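Changing the tablecloth, keeping the task

Print this page
E-mail this to a friend

The workshop at Drasari smells of coffee and warm plastic, and the first thing its lead researcher wants to talk about is wallpaper. "We got through 30 patterns," she says, pulling a roll from under the bench. "I have very strong views on damask now."

Wallpaper matters a great deal to her team. For most of the year they have been teaching a pair of small robot arms to handle ordinary things on a table – boxes, fruit, bottles, bits of foam – and trying to find out why a skill that looks solid in one place falls to pieces in another. The project is called Pasance, and its main finding so far is so simple that she laughs while telling me about it.

"If you teach the arms on a plain grey table, they learn the grey table," she says. "Put a flowery cloth down and they go for the flowers. We had one run where the left arm spent ages trying to pick up a leaf!"

So the team began to change everything that wasn't the job itself. Walls, cloths, the odd things lying about at the edges. The arms are guided through a task by a person, over and over, and between batches somebody swaps the surroundings. The old way was to collect a big pile of runs in one setting. The new way spreads the same number of runs over lots of settings, with only a few in each.

I ask whether that doesn't just make everything harder to learn. She nods before I've finished.

"At first, yes, it's worse. You look at the early results and you think, oh dear, what have we done. Then it turns a corner. On cloths it had never seen, the old method managed the box task 7 times out of a hundred. With the mixed surroundings we got to 70. I ran it again the next morning before I told anybody."

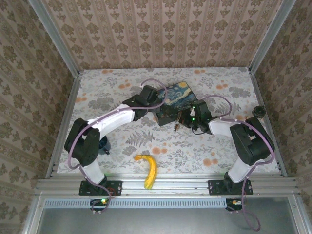
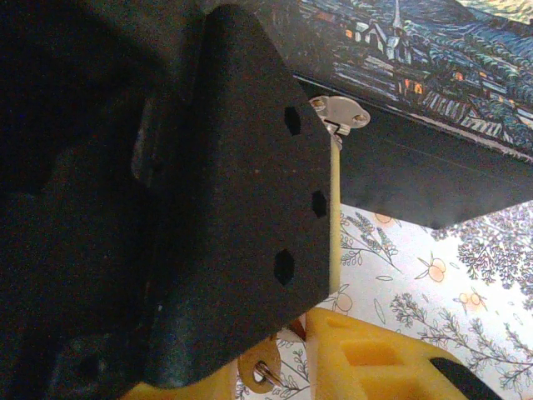
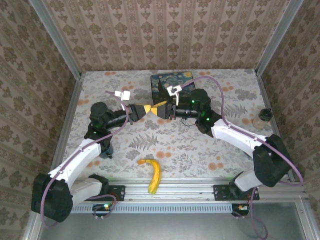
Pasance arms at work on the botanical cloth. The middle picture is the close view from a gripper.

The close view has become her favourite part of the whole set-up. The views of the full table tell the arms where things are, she explains, but the small camera by the gripper sees what the fingers are about to touch. It also sees an awful lot of tablecloth.

"People think of the background as something far away," she says. "From down there it's right in your face. You've got the corner of a box and a bit of printed orange side by side, and the machine has to work out that one of them is a thing and the other one is ink."

The painted box is a case in point. Its lid carries the Starry Night, all swirls, and the team chose it on purpose. A busy picture on a solid object, lying on a busy picture that isn't an object at all, is about as unkind as they could make it. She is delighted by how unkind it is.

And the banana? "Bananas are brilliant. They're curved, they roll a bit, they change colour through the week. You get variety for nothing."

Much of what she knows about staging a table came from an earlier job at Unnithan, where she worked on sorting machines for spare parts. Everything there was done to keep the surroundings fixed: same light, same tray, same height. She spent years getting rid of variation and says it took her a while to enjoy putting it back in. The software that logs each run, Rireo, was written here in the evenings and still has a button marked "new wallpaper".

There are limits, and she is quick to list them. All the numbers come from 2 arms on one table. The lighting has hardly been touched. Shiny things still cause trouble, and clear glass is, in her words, "a swine". She doesn't yet know how few runs per setting you can get away with, and that is what the next round is for. It starts in January, with new cloths, and with a set of walls being painted by hand in the room next door.

She takes me through to see them before I go. One is covered in large green parrots, still tacky at the edges. "Tell me that isn't going to cause chaos," she says, and she looks thrilled.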